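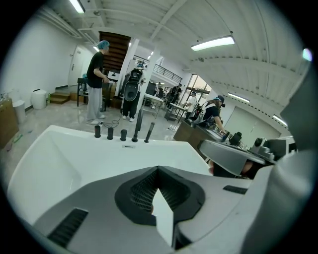

The white block with its five black posts, under the workshop lights.

Home > Workshop > Small Projects > Organizing

How to Make a Post Block for Your Workbench

I love a good post block. It's a chunky base with a row of uprights on top, and once you have one on the bench you start dropping everything over the posts: washers, O-rings, spools of wire, rolls of tape. Mine at home is nothing fancy, and I reach for it every single time I sit down to fix something!

What you need

A solid block for the base, wide and heavy enough that it won't tip
Black plastic rod in two thicknesses
A drill with bits to match the rod
Sandpaper, 80 grit and a finer one
White gloss paint
Glue that's rated for plastic and wood

Step 1: Plan the row
Lay your rings and spools on the base before you draw anything. Leave enough room between posts to get your fingers in (I skipped this on my first one and had to pull tape off with pliers). Mix the heights, too. Short stubby posts are great for washers you grab one at a time, and one tall slim post will hold a whole stack of small rings.

Step 2: Drill
Mark the centers along a straight pencil line and drill 11 mm deep. Wrap a bit of tape around the drill bit so you know when to stop. Go slowly and keep the drill upright. A post that leans a little still works fine, but a straight one lets a full stack slide off much more easily.

Step 3: Sand and paint
Knock the corners down with the 80 grit, then smooth everything over with the finer paper. Two thin coats of gloss, and let the first one dry overnight. I like white so much for this! Black rubber rings show up on it right away when they roll off.

Step 4: Cut and glue the posts
Cut the rod with a fine saw and file the ends round. My tallest is 60 mm above the base. Test every post dry first, then add a small dab of glue in the hole, push, twist, and wipe off whatever squeezes out. Leave it alone until morning.

Step 5: Label it
If you'd like labels, put one low on the front face where your hand won't rub it. A scrap of dark card in a little slot looks really sharp against the white, and you can swap it out when you change what's on the posts.

Where to put it
Toward the back of the bench, under the best light you have. Stick thin rubber feet on the bottom if your benchtop is slick.

Next up is a matching tray for screws, and I can't wait to start on it.

Share | Save | Print
800 shares | 11 comments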